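Folding the jackets before they go in the bin

July 6, 2023

Every year I say I will deal with the kids' jackets in January, when the stores are clearing out and I could see what still fits. Every year it ends up being July. This week I finally went through the hall closet, and most of what came out was light zip jackets and hoodies. Two bags are going to Samira Jaber for her nephews. The rest needed to be folded and put away until fall.

I used to hang everything. The closet rod is short and the winter coats take most of it, so now the light jackets get folded and stored in a bin. 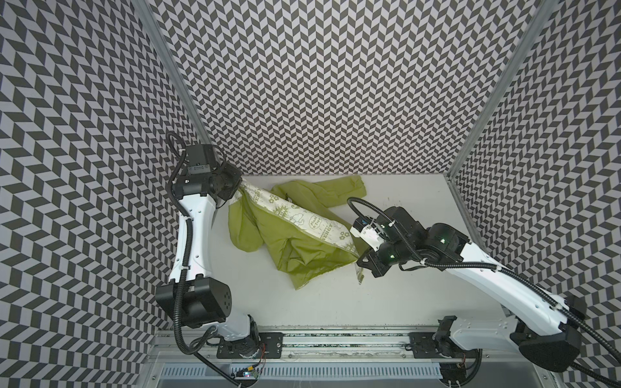
Printed linings are the part I have trouble with. A plain jacket can be folded any way you like, but a lining that is a different fabric from the outside tends to slide around and pull the shell out of shape. The green one with "plant a tree" and "ENERGY" on its white lining is a good case. Crumpled up, it is hard to tell which side is out. I start by finding the tag, because on our jackets it is sewn in on the inside, and then I turn everything so the lining is hidden.

After that I find both ends of the zipper. Check the bottom first and make sure the pieces line up before you pull anything. Daranee Yimyam, who did alterations for years, told me to close the zipper all the way before folding. She says it keeps the front flat and stops the teeth from catching on the lining. I have done it that way ever since and have had fewer snags.

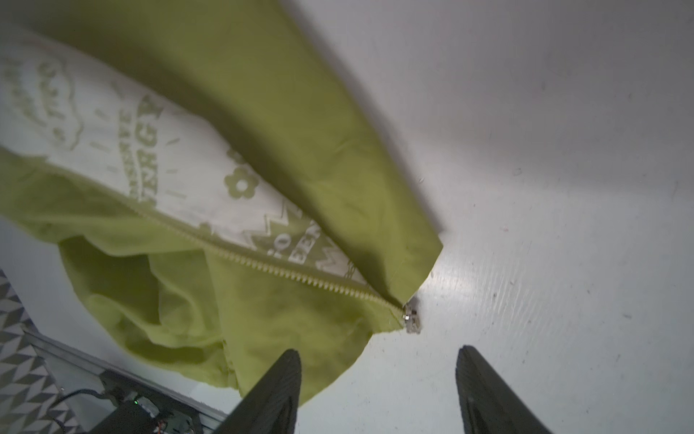

Then I lay the jacket face down and smooth the back with my hand, working from the collar to the hem. Sleeves go straight across the back, one over the other. I fold the sides in to meet the width of the bin, then bring the hem up to the collar. If there is a hood, it gets tucked down last. Thick cuffs make a lump, so I try to keep them from landing on top of each other.

The bin is a Treto one that I bought a while ago. It holds eight kids' jackets if they stand on edge, or a few less if I get lazy and stack them flat. Standing them up also means I can see the colors without digging. 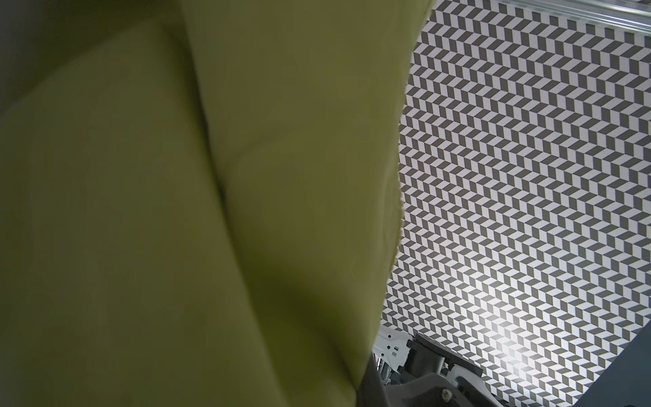 Do you need to wash jackets before storing them for the season? I would, even if they look clean, and I let them dry for a full day before they go in the bin.

The raincoats are still on the hooks. They don't fold well, and I will probably leave them there.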